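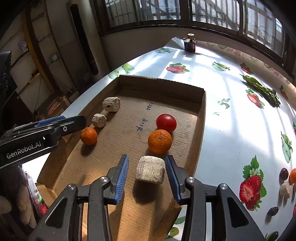

3.2 Collecting the demonstrations

All demonstrations in the Pinto set were recorded with hand-held grippers. The person holding the tool closes the jaws by hand, and the camera on the tool records what the jaws are doing from a fixed position behind them. No robot arm was present during collection. We chose this setup for cost and for speed: a new collector could be recording usable episodes within an hour, and a session could be held in any home with a table and a power outlet.

Sessions took place in ordinary kitchens and living rooms. We did not ask the households to clear the room or change the lighting. Collectors were told to work at the table they would normally use and to leave the tablecloth on if there was one. Figure 3 shows a typical view, with a foam block held between the blue finger pads over a shallow cardboard tray. Direct sun through the window throws the shadows of the bars across the printed cloth. The print itself is a hard case for the detector, as it includes strawberries and green apples, and real fruit lies on the same table.

Figure 3. View from the gripper camera during a sorting episode. The tray holds a tomato, mandarin oranges and pieces of foam. A second gripper reaches in from the left.

Each episode began with objects inside or beside the tray and ended when the collector let go of the last one and drew the gripper back. Three groups of objects were used: firm fruit, soft fruit and foam offcuts. The foam was added after the first month. In the early episodes every object was round, and the policy trained on them learned to close to almost the same width each time. Foam of uneven shape broke this habit. It also let collectors squeeze harder than they would with a tomato, which gave us a wider range of closing forces.

Two-handed episodes used a second gripper of the same type. The two recordings were matched by a clap of the jaws at the start, and any pair that could not be matched to within two video frames was dropped.

3.3 Checking and removal

We recorded 1860 episodes in total. Shobha Ramasamy and one other reviewer watched each of them at double speed and marked it as kept, trimmed or removed. The reasons for removal were an object leaving the view for more than three seconds, a grasp finished with the free hand, or a lost camera track. Strong sunlight was not a reason for removal, although it did cause some of the lost tracks. In this way 393 episodes were removed. A further 391 were set aside because they repeated the same object and the same starting place within one session. The remaining 1076 form the training and test sets.

Of these, 200 were held out for testing. We split by household, so that no table in the test set appears in training. An earlier split by episode gave much higher scores, and we do not report it. The policy had seen the same tablecloths in both halves, and we could not tell how much of the result came from that.

Labels were added in Zinport, one object at a time. Labelers marked the moment of first contact, the moment of lift and the moment of release. Foam took the longest to label, as the pads hide most of a small piece once the jaws are closed. When the two labelers disagreed by more than five frames on first contact, the earlier mark was used.

3.4 Limits of the collection

The households were all in one city, and most sessions were held in the morning.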